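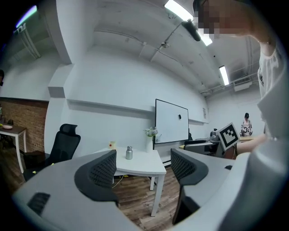 Ticket 264 - Vuner keeps dropping my recipe photos

Hiya, me again. I've been moving my gran's recipes into Vuner (more than 2,000 of them, she never threw one away!) and since the November update every batch stalls at card 67. The bar sits there, I get "sync paused", then nothing. It's a Plakel tablet, on the latest version of the app.

Tried so far:
Logged out and in again. Same.
Cleared the cache. It got to 67 faster, then stopped.
Swapped from the kitchen wifi to my phone's hotspot. Same.
Took card 67 out altogether (pickled beetroot, no great loss) and it stalled on the next one instead, so I don't think the card's to blame.

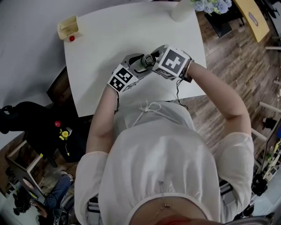

Lindiwe Hendricks: Thanks for trying all that. Could you look under Settings, Storage and see if "keep originals" is ticked? The update switched it on for a lot of people, and it fills the upload queue. Untick it, restart the app and send a small batch first.

Yes, it was ticked! Unticked it, restarted, sent the soups - all through by teatime. Puddings are going up now and they're well past 67. Can you leave this open until I've done the jams?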